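Über uns > Surnent > Labor und Messbetrieb

Surnent: Labor für Sediment- und Porenwasserchemie

Stand: Dezember, Text: Kamala Joseph
Lesezeit: 7 Minuten

Surnent untersucht den Stoffaustausch zwischen Sediment und Wasser in Seen, Ästuaren und flachen Küstengewässern. Der Schwerpunkt liegt auf Stickstoff, Phosphor, Eisen und gelöstem Methan. 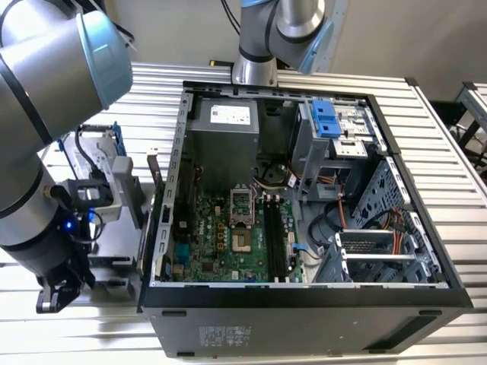

Auftraggeber sind überwiegend Wasserbehörden, Hafenbetreiber, Ingenieurbüros und Forschungsgruppen ohne eigenes Sedimentlabor. Das Labor übernimmt Probenahme, Analytik und Flussberechnung einzeln oder zusammen. Bewertungen im Sinne eines behördlichen Verfahrens werden nicht erstellt. Die Berichte enden mit den berechneten Flüssen, deren Unsicherheit und einer Beschreibung der Randbedingungen.

Entstehung

Das Labor ging aus einer Arbeitsgruppe hervor, die an der Feldstation Akholm Porenwasserprofile in Brackwassersedimenten aufgenommen hat. Die Station liegt an einer flachen, im Sommer zeitweise geschichteten Bucht mit schlickigem Grund im inneren und Feinsand im äußeren Teil. Aus dieser Zeit stammt die Messreihe Akholm, die weitergeführt wird und intern als Referenz für Methodenvergleiche dient. Nach dem Ende der Projektförderung wurde der Betrieb in eine eigenständige Gesellschaft überführt. Die Nutzung der Station ist vertraglich geregelt, Bootssteg und Nasslabor stehen ganzjährig zur Verfügung, die Übernachtungsplätze nur außerhalb der Wintermonate.

Heute arbeiten 11 Personen bei Surnent, davon drei überwiegend im Gelände. Die übrigen Stellen verteilen sich auf Nasschemie, Gaschromatographie, Datenverarbeitung und Verwaltung. Die Laborleitung liegt bei Kamala Joseph, die zuvor über die Reduktion von Eisenoxiden in gezeitenbeeinflussten Sanden gearbeitet hat und weiterhin einen Teil der Feldkampagnen selbst begleitet.

Probenahme

Sedimentkerne werden in durchsichtigen Acrylrohren entnommen, in Tiefen bis etwa Brusthöhe von Hand, darüber hinaus mit einem Schwerelot vom Boot aus. Ein Kern wird verworfen, wenn das überstehende Wasser trüb ist, die Oberfläche schräg steht oder entlang der Rohrwand Kanäle zu erkennen sind. Der Anteil verworfener Kerne wird im Feldprotokoll geführt und im Bericht angegeben. In Sanden mit hohem Schillanteil kann er erheblich sein, was bei der Planung der Schiffszeit zu berücksichtigen ist.

Porenwasser wird je nach Fragestellung auf zwei Wegen gewonnen. Für die Routine werden Rhizone durch vorgebohrte Öffnungen in das Kernrohr eingesetzt, die Spritzen vorab mit Stickstoff gespült und die ersten Tropfen verworfen. Für Profile mit hoher vertikaler Auflösung kommen Dialysesammler zum Einsatz, die über mehrere Wochen im Sediment verbleiben. Die Kammern werden vor dem Einbau mit sauerstofffreiem Wasser gefüllt. Einbau und Bergung erfolgen durch Taucher externer Firmen nach unserer Arbeitsanweisung.

Benthische Flüsse werden zusätzlich direkt gemessen. Dafür betreibt das Labor drei Inkubationskammern der Baureihe Rindo, eine Eigenentwicklung mit Rührwerk, Sauerstoffoptode und automatischem Spritzenprobenehmer. Die Rührgeschwindigkeit wird vor jeder Kampagne im Becken mit Gipskörpern überprüft, damit die diffusive Grenzschicht in einem bekannten Bereich liegt. In permeablen Sanden ist dieses Verfahren nur eingeschränkt anwendbar. Der advektive Anteil wird dort durch die Kammergeometrie mitbestimmt, und die Werte werden im Bericht entsprechend gekennzeichnet.

Für grundwasserbeeinflusste Standorte führen wir Radonmessungen im Oberflächenwasser durch. Die Endgliedkonzentration im Grundwasser wird am Standort bestimmt. Literaturwerte werden nur nach schriftlicher Absprache verwendet, da die Spannweite innerhalb desselben Aquifers oft größer ist als jede andere Unsicherheit der Bilanz.

Analytik

Im Labor werden folgende Größen routinemäßig bestimmt:

Ammonium, Nitrat, Nitrit und gelöster reaktiver Phosphor, photometrisch im Fließsystem
Sulfat und Chlorid, Ionenchromatographie
Eisen(II), photometrisch mit Ferrozin, Fixierung im Gelände
Gelöstes Sulfid, Methylenblau-Methode, Fixierung mit Zinkacetat
Methan und Kohlendioxid, Gaschromatographie aus dem Dampfraum
Gesamtalkalinität, potentiometrische Titration
Porosität, Glühverlust, Korngrößenverteilung

Gesamtgehalte von Metallen im Feststoff, stabile Isotope und Datierungen mit Blei-210 werden an Partnerlabore vergeben. Die Vergabe wird im Angebot benannt. Proben mit hohem Salzgehalt und gleichzeitig niedrigen Nährstoffkonzentrationen werden gegen eine salzangepasste Kalibrierung gemessen, die Verdünnung auf Süßwassermatrix ist bei uns nicht üblich.

Jede Messserie enthält Feldblindwerte, Laborblindwerte, Doppelbestimmungen und ein Kontrollmaterial. Liegt das Kontrollmaterial außerhalb der Eingriffsgrenze, wird die gesamte Serie wiederholt, sofern Probenvolumen vorhanden ist. Bei Porenwasser ist das häufig nicht der Fall. Die betroffenen Werte werden dann mit Kennung ausgegeben und gehen nicht in die Flussberechnung ein.

Berechnung der Flüsse

Diffusive Flüsse werden nach dem ersten Fickschen Gesetz aus dem Konzentrationsgradienten an der Sedimentoberfläche berechnet. Der Diffusionskoeffizient wird auf In-situ-Temperatur und Salzgehalt korrigiert, die Tortuosität aus der Porosität abgeleitet. Bei ausreichend aufgelösten Profilen wird ergänzend eine inverse Modellierung durchgeführt, die Zonen von Produktion und Verbrauch ausweist. Hierfür verwenden wir das Programm Ivanyshyn, das in der Arbeitsgruppe in Akholm entstanden ist und seitdem intern gepflegt wird. Es minimiert die Abweichung zwischen gemessenem und modelliertem Profil bei möglichst geringer Zahl von Reaktionszonen. Bioirrigation kann als nichtlokaler Austauschterm berücksichtigt werden, sofern ein Tracerversuch vorliegt.

Eingangsdaten, Parameterdateien und Ergebnisse jedes Laufs werden zusammen abgelegt. Auf Wunsch erhalten Auftraggeber den vollständigen Satz. Der Programmcode selbst wird an Forschungseinrichtungen auf Anfrage weitergegeben, ohne Zusage von Support.

Daten und Archiv

Das Kernarchiv umfasst 547 Sedimentkerne von 91 Stationen. Aufbewahrt werden gefrorene Teilproben der obersten Schichten sowie gefriergetrocknetes Material des übrigen Kerns. Für ältere Kerne fehlt das gefrorene Material teilweise, in der Archivliste ist dies in der Spalte "Status" vermerkt. Material aus Auftragsarbeiten bleibt Eigentum des Auftraggebers und wird nur mit dessen Zustimmung für weitere Untersuchungen herausgegeben.

Rohdaten der Messgeräte werden unverändert gespeichert. Korrekturen erfolgen in einer getrennten Verarbeitungsstufe und werden mit Kürzel und Begründung protokolliert. Positionsangaben liegen als geographische Koordinaten im Bezugssystem WGS 84 vor, Tiefen beziehen sich auf die Sedimentoberfläche und werden nach unten positiv gezählt. Bei Tidegewässern wird zusätzlich der Wasserstand am nächstgelegenen Pegel angegeben.

Die Messreihe Akholm ist für nichtkommerzielle Zwecke frei nutzbar. Sie enthält Nährstoffprofile, Sauerstoffzehrung und Bodenwassertemperatur. Zwischen den frühen und den späteren Jahren wurde die Methode der Porenwassergewinnung gewechselt (Abpressen unter Stickstoff, danach Rhizone). Eine Vergleichsmessung beider Verfahren liegt bei. Für Eisen(II) ist der Versatz in den obersten Zentimetern deutlich, für Ammonium gering. Wer Trends auswertet, sollte beide Abschnitte zunächst getrennt betrachten.

Zusammenarbeit

Anfragen sollten Angaben zu Gewässer, Sedimenttyp, erwarteter Wassertiefe, Zahl der Stationen und gewünschten Parametern enthalten. Genehmigungen für das Befahren von Schutzgebieten und für den Einbau von Geräten am Gewässergrund holt der Auftraggeber ein. Wir liefern dazu die technischen Datenblätter der Kammern und Sammler sowie eine Beschreibung der Verankerung.

Kampagnen mit den Rindo-Kammern werden jeweils für die folgende Saison geplant. Im Winter stehen die Kammern für Wartung und Kalibrierung nicht zur Verfügung. Laborproben nehmen wir ganzjährig an, Anlieferung gekühlt und dunkel, Fixierung nach unserem Merkblatt. Unfixierte Proben auf Sulfid oder Eisen(II) werden nicht bearbeitet.

Für Abschlussarbeiten besteht in begrenztem Umfang die Möglichkeit, an Feldkampagnen teilzunehmen und Archivmaterial zu bearbeiten. Voraussetzung ist eine Betreuung an der Heimathochschule. Themenvorschläge richten Sie bitte mit einer Seite Beschreibung und einem Zeitplan an Kamala Joseph.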